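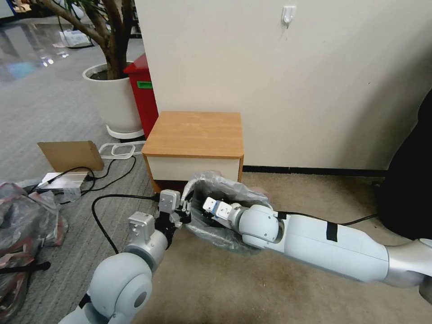

Photo: Kinga Farkas

Category: Faults / Gripper

Mariann Gál wrote:
> Right arm stopped again at step 109, bag over the gripper. Same fault?

Yes same one. Clear bag by the cabinet, opening was up over the right gripper. Force limit never tripped. Hit the stop if you see it, dont pull the bag by hand.

Box task is on the same config, right gripper on the gray fabric, red-tinted bag over the rim. Watch that one too.

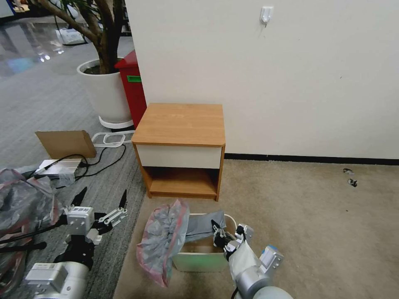 To do before next run

Lower limit on right wrist. Send me teh log, Kinga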